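4.2 The key desk at Ukwood

The second workplace in our study is the key desk of the Ukwood housing office. The company Andreadis manages rental apartments there, and the desk lends keys to repair workers, cleaners and agents who show apartments to new tenants. Before the robot was installed, the desk was run by two clerks in each shift. They searched for the key, gave it out, wrote the name of the borrower in a book, and put the key back when it was returned. In the interviews, the clerks used one word for the last of these tasks, and the word was "hanging". A clerk who was hanging could not serve a visitor at the same time, and a clerk who served a visitor often left the returned keys in a tray until the evening.

The desk is responsible for 1706 keys. Most of them stay in locked cabinets and are moved only when an apartment changes its tenant. The keys that are borrowed often are kept apart from the others, and it is this smaller group that the robot handles. The system was delivered by Belent and consists of two arms, which work behind the counter on the side that visitors do not enter. The software which records each loan was written by Illel and was already in use at another office of the same company.

We observed the desk during 147 hours of normal work, beginning in January. One of the authors sat behind the counter and took notes by hand. We did not ask the clerks to explain their actions while they were working, as the manager had requested that visitors should not wait longer because of the study. The questions were kept for the interviews, which took place in the lunch room after the shift. The notes were later compared with the record of loans, and where the two did not agree we used the record for the time and our notes for the action.

The object that gives the most difficulty is a ring-shaped metal plate with small round holes along its outer edge. Split key rings hang through many of these holes. When the plate is lying on the table, the rings stand up at different angles and cover one another, so that it is hard to see where one ends and the next begins. The arm must bring a key to the rim without disturbing the rings which are already there. In Figure 3 a small key with a pale green and white fob is held close to the rings at the upper right of the plate, while most of the holes along the right side are without rings. 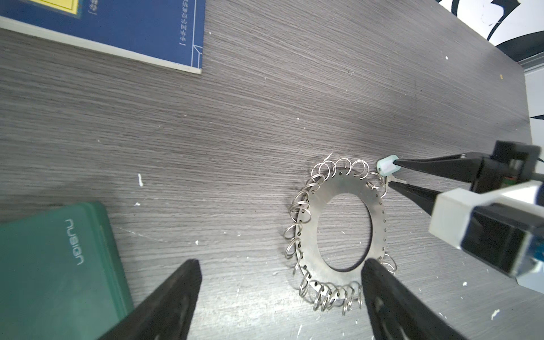 Does a task of this kind take work away from the clerks?

It takes away the handling of the keys, but in our case it also gave the clerks new work, and the new work was not described in any document we received from the company. Both clerks of the morning shift kept their full hours after the installation. What changed was the order of the day and the kind of attention that was asked from them.

Figure 3. A key held near the rim of the ring plate, seen from the camera of one arm.

The new work can be divided into two parts. The first part is help given to the robot. When the arm cannot decide which ring to take, it stops and a lamp on the counter becomes yellow. The clerk then looks at the screen, chooses the ring with a finger, and confirms. We counted 106 stops of this kind in our notes. In the first weeks the clerks stood up at each stop and went to the table, although this was not necessary. Later they answered from the chair, and one clerk told us that she had started to hear the stop before she saw the lamp, as the sound of the motors changes.

The second part is talk with visitors. The repair workers were used to leaning over the counter and pointing at the key they wanted, and they continued to do so after the robot was installed. The clerk had to explain that the key must be requested by the number of the apartment. Some workers did not know the number, only the street and the color of the door, and here the memory of the clerk was still the fastest way to the right key. This knowledge is not present in the software. The manager of the office considered it a weakness of the old system, while the clerks considered it the main part of their profession.

We also found a change which was not expected by us. In the old arrangement, a clerk who made a mistake could correct it quietly, by moving the key to its right place. Now each correction is written in the record together with the time and the name of the person who confirmed it. The clerks did not object to the record as such. They objected that a wrong choice by the arm, if they confirmed it too quickly, was shown as their own mistake. In the older of the two shifts this led to slow confirming, and visitors waited longer on the days when the office manager was present. After a meeting with Illel the record received a separate field for choices proposed by the arm. This field was added near the end of our visits, and we can therefore not say how it influenced the waiting time.

With regard to physical strain, the answers were mixed. The clerks reported less pain in the fingers, which they connected with opening the split rings. However, two of them reported more tiredness of the eyes in the afternoon. The screen stands at the left end of the counter and visitors arrive at the right, so the head must be turned many times during a shift. Moving the screen was discussed with Belent and is possible, but the cable channel under the counter would need to be opened, and the decision had not been made when we left the site.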